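Flaky tests: retry them, quarantine them or delete them?

Forum > Test Automation > General

pellworm
16 Nov 2023

We have 180 end-to-end tests in Okovik and I no longer believe any of them. On a good night they all pass. On a bad night a different handful fails, and by the time I've had my coffee and rerun them they are green again and looking at me as if I'd imagined it.

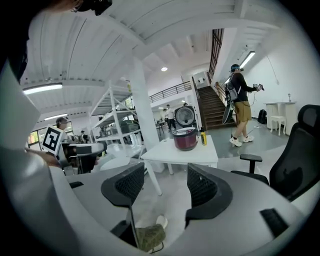

My manager would like a policy. The three on the table are:

Retry every failure up to three times and only report what is still red.
Move anything that flakes into a separate run that doesn't block the release.
Delete it.

I am leaning towards the first, mostly from tiredness. The app is a booking system, lots of date pickers, lots of things that slide in from the side. Tests run against a shared staging server called Vilela, which we also use for demos. What do other people do?

tarnside_tom

Retry. Everybody does it, a few of them admit it. We've had two retries switched on for years and the releases go out and the customers complain about the same things they complained about before.

Madalena Guerreiro

Please don't do three retries across the board. A test that fails one time in four is telling you something, and with three retries you will practically never hear it. We had a checkout test like that. It was retried into silence from spring until September, and then support started getting calls about baskets being charged twice. The test had been right all along. It was a double click on a slow button.

If you must retry, log the first failure somewhere a human will see it.

tarnside_tom

"Somewhere a human will see it" is doing a lot of work there. We have a dashboard for that. I believe it's still plugged in.

Madalena Guerreiro

Then put it in the build summary, where people have to scroll past it to get to the green tick.

quillfeather

You said shared staging server, also used for demos. I'd like to hear more about that before we talk about policy. Do your tests create their own data or do they expect it to be there?

pellworm

Some of each. There's a customer called Test Customer who has existed since before I joined. A lot of the older tests log in as her.

quillfeather

And do the sales people log in as her too?

pellworm

I have just gone and asked. Yes. They like her because she has such a full booking history.

quillfeather

Well, there's a good chunk of your flakiness. Give each test its own customer, made at the start and thrown away at the end. It's dull work and you'll hate it.

Märta Isaksson

Agree with quillfeather on the data, but I'd still look at the waits. Search the code for sleep. When I took over the suite at Horach I found 113 of them, including one of 20 seconds with the comment "do not touch". I touched it. The test ran fine with a proper wait for the results table, and the whole run got so much shorter that somebody raised a ticket asking whether it had been switched off.

As for the policy, ours is quarantine with a time limit. A flaky test goes in the separate run with a name against it. If it's still there at the end of two sprints it gets fixed that day or deleted. Most get deleted.

tarnside_tom

So you delete the tests that find the double charged baskets.

Märta Isaksson

Sometimes, I expect. I also delete the ones that check the footer is still the right shade of grey. A test that no one has looked at for two sprints wasn't protecting any baskets.

Madalena Guerreiro

I can't go along with that. If the thing it covers matters, write it again lower down, against the API, and then delete the browser one. Straight deletion is just a slower way of ignoring it.

Märta Isaksson

Fine, I'll take that for payments. Not for the footer.

bramblecode

Has anyone tried Plotell for this? It's meant to score each test by how often it changes its mind.

tarnside_tom

We trialled it. It gave our login test 100 out of 100 for reliability. Somebody had commented out the assertions.

pellworm

Searched for sleep. I'm not going to post the number. Two of them were inside a retry that was already inside a retry, and the name on the commit was mine.

Plan for now: own customers for the booking tests first, then the waits, one retry with the first failure in the build summary. I'll have the quarantine argument with my manager separately. Sales are asking if they can keep Test Customer.

quillfeather

Let them have her. Just change the password your tests use.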